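About Brumholm

Brumholm is a small company that helps people put their things where they can find them again. We started in March with one rented room, a folding measuring stick and a name that Volkan Kurtuluş insists means something in a language he has yet to identify. Before that, four of us worked at Zultthorpe, selling shelving to people who already owned shelving.

The work itself is plain. You tell us what goes missing in your house or office, we come over, and we find the spot where your hand already wants to drop it. Then we put something there. In the majority of homes the thing that goes missing is keys, so keys have become our specialty, in the way that a dentist's specialty is teeth.

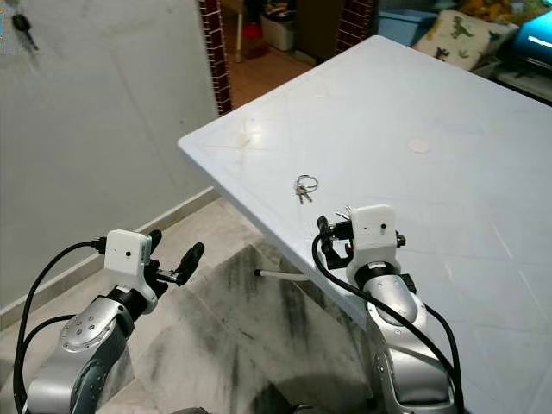
Junaid Swati runs our entryway visits. He carries a notebook called the Trirkadetti, after a board game none of the rest of us has managed to finish, and in it he writes down every place a client has ever found their keys. The current list has 146 entries. The refrigerator appears more than once. So does "in the door," which Junaid considers a category of its own. Flat surfaces near the entrance do badly as a group, the dining table worst of all, seeing that it collects mail, and mail covers everything.

Our standard home visit takes 2 hours. Fouzia Gondal does the bookings and will ask you some questions over the phone, including whether you are left-handed and whether anyone in the household is under ten or over six feet. Please answer the second one truthfully. We once hung a very nice row of pegs for a family that could be reached by exactly one of them.

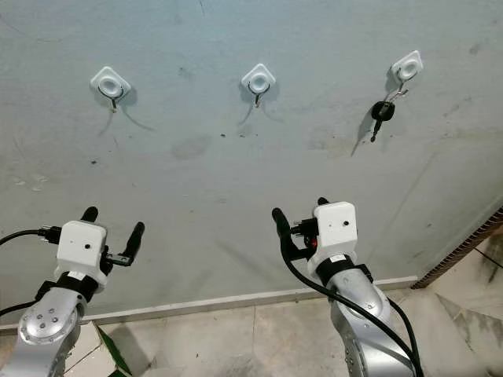

Hammad Rajput looks after walls. He likes adhesive hooks for renters and for anyone who changes their mind, and he has opinions about spacing that he will share over lunch whether or not you brought it up. A square white plate with a bent wire hook is about as humble as hardware gets, but a car key on a small ring slips over the wire without any fuss, and a couple of spare hooks alongside leave room for the rest of the family to join in when they're ready. Some take years. Hammad is patient with people and less so with old paint, which he wipes down and glares at before he'll stick anything to it.

Arsalan Mengal keeps the accounts and, by his own admission, the messiest desk in the building. We have offered him a visit at the staff rate. He is thinking it over.

We also run the Sulemana evening class for people who would like to do all this themselves. It is limited to 10 places, and you should bring whatever you lose most often, if you can find it.

To book a visit or a class, call and ask for Fouzia.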